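4.2 Comparison of the two controllers

We compared the stock position controller (Medina) with our compliant controller (Turkum) in a simulated kitchen. The arm, the two-finger gripper and the object set were the same in both conditions.

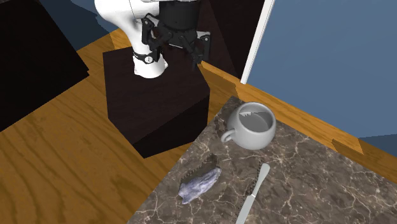
Each controller was given 44 grasp attempts per object, with the arm's start pose drawn from a fixed list prepared by Yoo. Contact stiffness was left at the simulator default. A grasp was scored as a success if the object stayed between the fingers for 100 time steps after lift. The stone-like object was the hardest to score, as its uneven sides gave the fingertips few flat places to press.
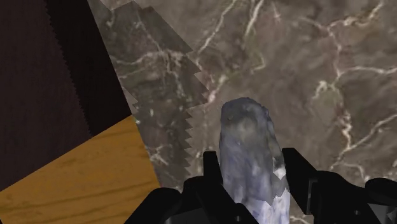

4.3 Camera placement

Policies were trained on 1828 demonstrations using 2 camera views, one near the gripper and one with a wider view of the island and the arm (Figure 3).
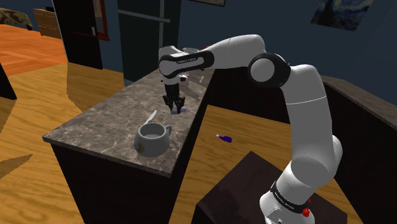 Figure 3. Wider view, with the gripper over the countertop.

Removing the wider view hurt Medina more than Turkum. Most of the added failures came during the approach.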